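Drollano Garden Club, minutes of the August meeting

We got going at 7:10 in the evening, a little behind, as everyone was still admiring the tomatoes on the back table (and rightly so!). Last month's minutes were read and accepted with one fix: the seed swap is at Wiegand Hall, same as last year.
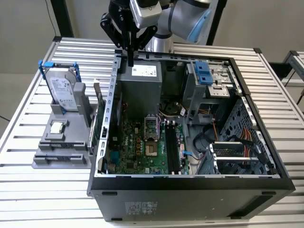
2 min read

Plant sale. We took in $210, which is our best yet, and warm thanks go to all who baked, hauled and watered. After a long and friendly talk it was agreed to spend $48 of it on new hoses from Stokiletti and hold the rest for spring bulbs.

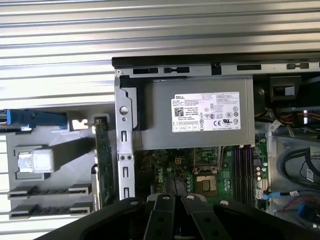
Beds and paths

Bed 4 still has bindweed, bless it. Eight members offered to come dig. The Zomik roses are doing beautifully and we will leave them be. Closed at 8:30, with pie.

Shared 4 times | 3 comments

Can I bring my own fork for the digging?

Lovely evening, and that peach pie!! Recipe please.

Please put me down for bed 4 too.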